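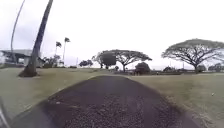
Ridwan Saragih thinks we should drop the word "heritage" from this page altogether. By his account it makes people expect a gift shop. He may be right, but we have not found another word that fits on the sign, so it stays for now.

About us

Prolo is a small firm that looks into the history of buildings and writes down what it finds. Mostly these are chapels, parish halls, village schools and the odd mill office. We work for whoever needs to know: trustees who want to sell, parishes who want to mend a roof, families who have bought a former Sunday school and would like to hear that it was designed by someone famous.

It usually wasn't. We say so early because it saves bother. A good part of our work consists of taking well-liked stories back to the papers they are supposed to have come from and finding that the papers say something duller, or that there are no papers. If you want a page of warm prose for the back of a concert programme, there are people who will do it more cheaply and you will like the result more.

How we began

Sille Hjaltadóttir started the firm after reading a church guidebook in a cold porch while waiting for a lift home. The guidebook said that the font was Norman, that the tower had been used as a lookout against raiders, and that the east window was "believed to be" by a well-known London maker. She wrote to the churchwardens to ask who believed it. They wrote back, very politely, that it had been in the last guidebook. The last guidebook had it from the one before, and the one before had it from a talk given to the Mothers' Union by a curate who had moved on.

The window turned out, from a bill folded into the vestry accounts, to have been bought from a local firm of plumbers and glaziers, who charged extra for the lead. Sille thought this was much the better story. The churchwardens didn't agree, and the guidebook was reprinted without changes. It is still on sale.

Ridwan joined later, from building surveying. He reads walls where Sille reads letters, and the two of them disagree often enough to be useful. When the documents say a chapel was put up in one go and there is a straight joint halfway down the north side, one of them has to give way.

What we do

Our main product is a written report on one building. It covers who paid for it, who designed it, who built it and with what, what has been changed since, and how sure we are about each of those things. Every statement has a source next to it. Where we have guessed, we write that we have guessed.

The short report, which we call a Cilik, takes two weeks and uses printed sources, old maps and whatever is in the building's own cupboard. It is enough for most planning purposes, whatever anyone may have told you. The full report is called a Manurung and takes as long as it takes. Clients dislike that sentence, and we have tried to write a better one, but record offices have their own opening hours and faculty papers are seldom filed where the catalogue claims. We will give you a date when we have seen the boxes.

We also do graveyard surveys. We copy the inscriptions, plot the stones on a plan and compare them with the burial register. The register and the ground almost never agree. In one churchyard we recorded 53 stones that the register knew nothing of, and a family vault that the register described in some detail and that we could not find at all. We don't move, clean or prop anything.

What we don't do

We don't date a building by looking at a photograph of it. We get asked this most weeks, often with the picture attached. Pointed windows were put into new buildings for hundreds of years and into old ones whenever there was money, so a pointed window on its own tells you very little.

We don't confirm tunnels. There is a tunnel story for nearly every old church in the country, generally running to the pub or the manor house, and generally blocked up within living memory by somebody's grandfather. What we have found so far is drains. They are often very well made drains, and we are happy to write about them.

We don't value property, we don't look for ghosts, and we don't trace your family unless your family built the place.

On plaques

People tend to trust a plaque more than a sheet of paper, perhaps on the grounds that someone paid to have it cut. We would ask you not to. A foundation stone tells you who held the trowel on the day. It doesn't tell you who gave the money, and it may well not be in the same spot where it was laid. We know of a Methodist schoolroom with 4 foundation stones, each naming a different local worthy, and the accounts show that the bulk of the cost was met by a woman who ran a laundry and isn't named on any of them. Her name is in our report. The trustees have talked about adding a stone. They were talking about it when we last rang.

The same goes for style. "In the manner of" is a phrase that has done a lot of harm. A builder who had seen a church in the next town and liked it could copy the doorway by eye, and a hundred years later somebody credits the whole building to the other church's architect. Architects' own office lists are some help, although they were often put together by admiring sons and leave out the jobs that leaked.

Mondodia

Mondodia is our index of builders, masons, joiners, glaziers and clerks of works, the people who come up in the accounts and hardly ever in the guidebooks. It has 600 names in it at present. We are asked why it isn't online. Part of it has not been checked twice yet, and once a wrong name is on the internet it can't be got back. If you are looking for a particular person, write to us and we will look them up without charge. Tell us where your own information comes from. "Family tradition" is a perfectly good answer and we will file it under that heading.

Money and independence

We charge a fixed fee for the short report and a daily rate for the full one. The fee is the same whether or not the findings suit you, and it is due in either case. This has been tested. A seller once asked us to take out a paragraph showing that the "medieval" barn in his particulars was put up by the railway company. We left the paragraph in. He left the barn in the particulars too, with the word "reputedly" in front, and there was nothing much we could do about that.

We take no commission from builders, stone suppliers or estate agents, and we don't recommend them. We are not a charity and would be wary of one that did this work for nothing, as somebody is always paying.

Mistakes

We make them. A list of corrections to past reports is kept at the office and sent out with every new one. The longest entry concerns a date stone that Sille read wrongly in poor light, taking a 3 for an 8, and on which Ridwan then built a page and a half of sound argument about roof timbers. The timbers, to be fair to them, had been saying otherwise all along.

If you think we have got something wrong, send us the evidence and we will look at it. A strong feeling is welcome as well, but it goes in a different folder.

Getting in touch

Write first, please, with the name of the building, the parish, and what you have been told about it and by whom. Don't send original documents through the post. If there is a locked chest or a safe, find out who has the key before we arrive. The full report list was last revised on May 31, 2023, and a paper copy can be had on request.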